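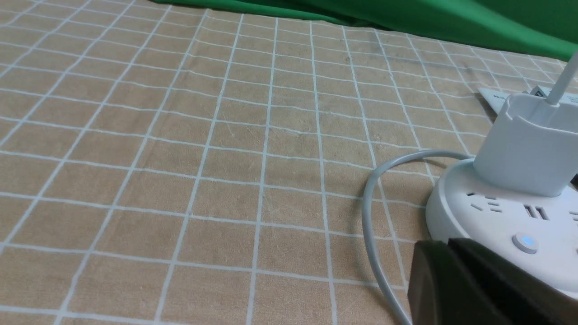 Tan tablecloth with white grid lines, green fabric at the far end.

Subject: Pada chain lock, key turns but the bolt stays in
Product: Atano Pada, chain with square links, keyed lock body
Bought from: Vuorinen, Gevberg
Opened by: Renato Palma
Opened: 14 March 2026
Status: Closed, solved by customer

First message from customer

Good morning,

I write to you about the Pada lock which I use for my motorcycle. I bought it in October from the Vuorinen store in Gevberg, and until now I was very satisfied with it. The problem is the following. The key enters the cylinder without force. It turns to the right, to the open position, and I feel the small click at the end. But the bolt does not come out of the lock body. It moves a very small distance and then it stops. If I pull, it does not move more.

Sometimes it opens after several tries. Yesterday it needed 5 tries, and this morning I could not open it at all for a long time, so I went to work by bus.

What I have already done:

I tried the second key. It is the same result, so I believe the key is not bent or worn.

I cleaned the outside with a dry cloth.

I did not put any oil in it. In the leaflet it is written that normal household oil should not be used in the cylinder, and I did not have anything else at home.

I did not hit it with a hammer, although my neighbor offered to do it.

The motorcycle is parked outdoors under a roof, next to a wall. The chain goes through the rear wheel and around a steel post. The lock body hangs near the ground but it does not touch it.

Please tell me if this is a known fault and if I must send the lock to you. I have only this lock, so I would prefer to repair it at home if possible.

With kind regards,
Renato Palma

Reply from support

Hello Renato,

Thank you for the clear message. You were right to leave the household oil alone.

When the key turns fully and clicks, the cylinder is usually fine. The bolt is held by 2 small steel balls inside the body, and these can get stuck if there is old grease or dirt around them. It can also happen if the chain is pulling on the bolt while you turn the key. Please try these steps:

1. Take the weight off the chain. Lift the lock body with one hand so that the links are slack on both sides.
2. Push the bolt INTO the body, as if you wanted to lock it more.
3. Keep pushing, turn the key to open, and hold it there.
4. Now pull the bolt straight out. Do not twist it.

Let us know what happens. Please do not send the lock yet.

Atano Support

Second message from customer

Hello,

Thank you for the quick answer. I made the steps in the same order as you wrote them. The first time there was no change. The second time I pushed harder on the bolt and it opened.

Then I locked it again with the chain lying on the floor, not around anything, to see if the chain tension is the reason. It was stuck again. So I think the tension is maybe a part of the problem but not the complete problem.

I looked at the bolt while it was out. In the groove there is a gray paste, quite hard. I could remove a little with a toothpick. Inside the hole of the body I can see the same paste, but I cannot reach it well.

One question before I continue. I used a graphite powder in the autumn, which I had from an older lock of my garage. I put it in the cylinder and also in the bolt hole. Is it possible that this was a mistake? The leaflet says nothing about graphite.

Regards,
Renato Palma

Reply from support

Hello Renato,

Yes, that is very likely the cause. The bolt hole comes from the factory with a thin layer of grease. Graphite powder mixes with the grease and makes the paste you describe. Graphite alone in a dry cylinder does little harm, but the two together are not good, and we will ask for the leaflet to say so.

You can clean it at home:

1. Open the lock and take the bolt fully out. Leave the key in the open position.
2. Hold the body with the bolt hole facing down, over an old rag.
3. Spray a lock cleaner (a solvent type, not a thick oil) into the hole. Short sprays only. Keep it away from paint and from the tire, and work where there is fresh air.
4. Wait, then wipe inside the hole with a cotton swab. Repeat 3 times, or until the swab comes out clean.
5. Clean the groove on the bolt in the same way.
6. Let everything dry overnight.
7. Put a very small amount of light lock grease in the groove of the bolt. Nothing in the cylinder for now.

The fabric sleeve of the chain can be washed by hand at 40 degrees if the cleaner drips on it. Remove the chain first and let the sleeve dry completely before you put it back.

If the bolt still sticks after this, we will send you a label and check the lock here.

Atano Support

Third message from customer

Hello,

I am glad to report that the lock is working again.

I bought the cleaner at the same Vuorinen store. The man at the counter knew the product and gave me also a small tube of grease. A lot of gray liquid came out of the hole after the first spray, much more than I expected. The last swab was almost white.

After the night of drying I put the grease and tried the lock many times, first on the floor and later on the motorcycle. It opened every time with no pushing. The key also turns with less force than before, which surprised me, as I did not clean the cylinder.

Two small remarks for your team. The cap which protects the keyhole is difficult to move with gloves. And on the page for the Pada there is no information about which grease is correct, only about the oil which is not correct. For me it would have been useful to read this in October.

You can close the ticket. Thank you for your patience with my English.

Kind regards,
Renato Palma

Internal note

Cause: graphite mixed with factory grease in bolt hole. Cleaned by customer, no return. Warranty not used. Leaflet text sent for change (graphite, type of grease). Remark about keyhole cap passed to product team. Ticket closed.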